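Clubs / After School / Robotics / About Us

About Us | Meetings | Join | What to Bring | Contact

Tukis Robotics Club

We're the robotics club at the Pathirana School, and we teach machines to put away groceries. Most of our members can't be persuaded to do this at home. Their parents have pointed this out, usually at the open evening, usually in front of us.

The club has 15 members this year, in grades nine through twelve. We meet on Friday from the last bell until 6, in the room at the end of the science hall with the door that has to be lifted slightly before it will open. Visitors who knock politely and wait may be waiting a while. Lift and push.

How we got here

Tukis began as a line-following club. If you've never seen a line-following robot, it is a small car that drives along a strip of black tape, and then doesn't. We had two good years of that. Then Hildegard Diekmann, who teaches physics and runs the club, asked the members what they would like a robot to do if it could do anything. There was a long discussion about pizza. Putting the shopping away came second, and it had the advantage of fitting on a table.

Ms. Diekmann would like it known that she voted for pizza.

The name comes from the first robot the club ever built, which was called Tukis by a freshman who has since graduated and refuses to explain it. The robot is on top of the cabinet. It has one wheel.

What we work on

Our main project is called Jellar. It's a two-armed packing setup, and the job sounds simple enough to embarrass you when you can't do it: take some ordinary groceries off a table and put them in a basket without crushing, dropping or flinging any of them. 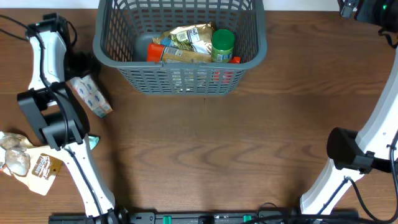 Jars are the easy part, as long as they stay upright. Anything round that's lying down wants to roll, and anything in a bag changes shape the moment you touch it. We spent most of January on chip bags. Grip too lightly and the bag slides out. Grip too hard and you own a bag of crumbs, which the club is then obliged to eat.

Each member takes a turn driving the arms by hand, and we save the good runs. Then we train on those and let the arms try it alone. The first thing everyone learns is that the robot copies exactly what you did, including the part where you hesitated over the jar for several seconds wondering whether you'd left your lunch on the bus. There's a run from last fall in which the left arm stops halfway to the basket and appears to think about its life. That was Tesa.

Tesa, I should say, is our second project and not a student. It's the logging program that the juniors wrote to keep track of every run: what was on the table, who was driving, how it ended. It froze a lot in its first version. It freezes less now, and it has a button for "ended badly" that saves everyone from typing out the details. The button has had to be made bigger.

How a meeting goes

We start with the log from the week before and pick one thing to fix. One. This rule exists on account of a meeting when we picked five, took both grippers apart, and went home with a coffee can full of screws. After that we split up. Drivers drive, coders code, and the hardware people go looking for the small Allen key.

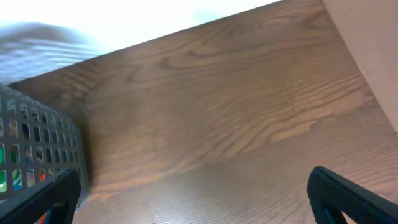
New drivers start with a single item and an empty patch of table, and they work up from there. It takes most people a few meetings before they can set something in the basket gently. Kids who play a lot of video games are sure they'll be good at it right away. Some of them are. The best driver we've had so far plays the cello.

The last part of the meeting is cleanup, when a roomful of people who are working on automatic tidying put everything away by hand.

Competitions

We enter the regional student automation day in the spring. Last year our team finished 17th, ahead of several schools with matching jackets. The arms did a nearly perfect run in the hallway beforehand, with a janitor and somebody's grandmother as witnesses, and then a somewhat different run in front of the judges. We're told the judges liked our notebook.

This year's goal is to finish higher than that. We have looked into jackets.

Who can join

Anyone in grades nine and up. You don't need to know how to code. You don't need to own tools, though if you own a small Allen key, please come at once. We'd like more people who write well, since the notebook is the part of our work the judges have been nice about, and more people who can draw a wiring diagram that someone else can read.

There is no club fee. We do ask families to send in unopened groceries now and then, the odder the shape the better. Please don't send glass, eggs, or anything that has to stay cold. Somebody sent a whole pineapple last term, and the less said about that the better, though Tesa has it all on record.

To sign up, see Ms. Diekmann before first period or just turn up on Friday. Bring a snack you don't mind lending.

6 comments | 17 shares

Back to Clubs | Chess | Debate | Yearbook | Next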